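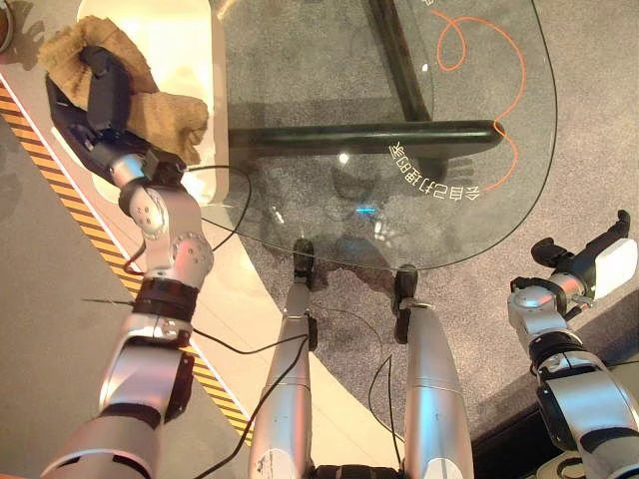
Another poker refund that isn't one

April 22, 2018

So Povow has finally said what it plans to do for people who were in the January online series when the tables froze. There were 419 of us still in. I had 32 big blinds and a decent seat, which I mention only so you know I'm biased.

The offer is a $100 ticket. The buy-in was $300. The ticket is good for one tournament on Renoment, their sister site, and you have to play it within the month. I don't have a Renoment account and I don't want one. To get one I'd need to send in my ID and make a deposit, so I'm being paid back by becoming a new customer.

Waqas Pirzada wrote on the Talpur forum that we should take it and move on, as the terms let them cancel an event and pay nothing. I read the terms. They say prize money gets split by chip count if play can't resume. Maybe there's another clause somewhere that cancels that one out, but I've asked support twice and got the same pasted paragraph both times.

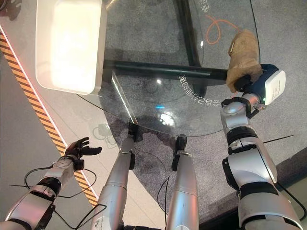 Over the glass table, something beige in the gripper.

I also don't buy the "server fault" line. The cash games on the same site ran all night. If it was a fault, show us the log, or at least the chip counts when it stopped. They must have those.

I haven't claimed the ticket. I'll wait and see if anyone gets a better answer.

14 comments | 9 shares

Recent posts
Is the Pluduslow league worth the fee?
Why I stopped buying staking packages
Rakeback math, again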